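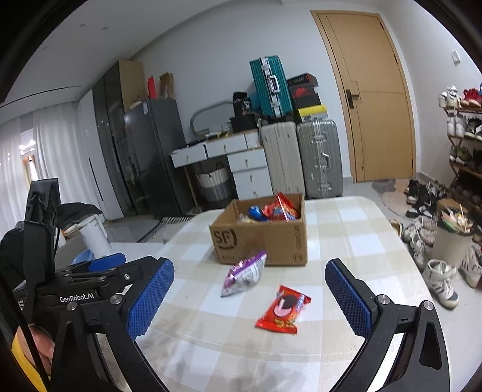
Fig. 3 – Snack packets and the open box on the table.

Section 4: Packing your snack box

Now for the best part of the whole guide! By this stage you should have your Bemilside planner sheet filled in (see Section 2) and your snacks bought. A good snack box keeps everyone cheerful on a long journey, and packing one well is easier than it looks.

What you need
An open cardboard box, medium size
A table you can walk round, with a cloth on it
Your snacks, all still sealed
The planner sheet and a pencil

4.1 Getting the table ready

1. Clear the table and spread the cloth. A checked one is lovely for this, as you can line packets up along the squares when you sort them.
2. Stand the box near the far end with the flaps folded down or tucked away. You want to see straight into it.
3. Tip the snacks out in front of the box in one heap. Go on, it's fun.

Note: Leave a clear patch of cloth on your own side of the heap. You will want it for sorting in step 4.

4.2 Sorting

4. Pull out anything that breaks easily – crackers, wafers, long pastry sticks – and keep it to one side.
5. Put the puffed bags together. They are mostly air and they make wonderful cushions.
6. Small flat packets such as single biscuits go in a third group.
7. Check the dates. Anything that runs out before the end of August goes on the "eat first" line of the planner sheet.

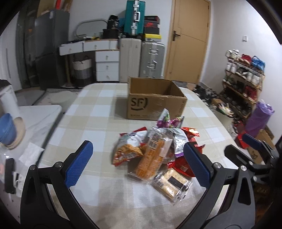 Crackers deserve a bit more care than the rest. Lay the pack flat and slide your hand underneath to lift it, as pinching one end tends to snap the row in the middle. Long packs of pastry sticks are happiest standing up in a corner of the box, or lying across the top if they are too tall to stand.

4.3 Filling the box

8. Start with the small flat packets, laid along the bottom.
9. Stand the puffed bags upright against the walls, pointed corners up. Bright colours at the front look cheerful and are easy to find.
10. Slot the breakable things into the gap in the middle.
11. Finish with the "eat first" snacks on top.
12. Give the box a gentle wobble. If things slide about, add another puffed bag.

CAUTION: Do not squeeze puffed bags to make them fit. If a seam splits, the crumbs get everywhere.

CAUTION: Keep a full box under 2 kg if a child is going to carry it.

Tip from Signe Lauritsen: "I pack on Tuesday evening and leave the box open until morning. There is always one more packet hiding in the cupboard!"

4.4 How much is enough?

A box for a family day out holds 16 packets quite happily. For a weekend, pack a second box. Roy Stockdale's family do one box of sweet things and one of savoury, and it works beautifully.

If you run out of planner sheets, draw your own – the blank layout is in Section 7.

Next: Section 5, Drinks and flasks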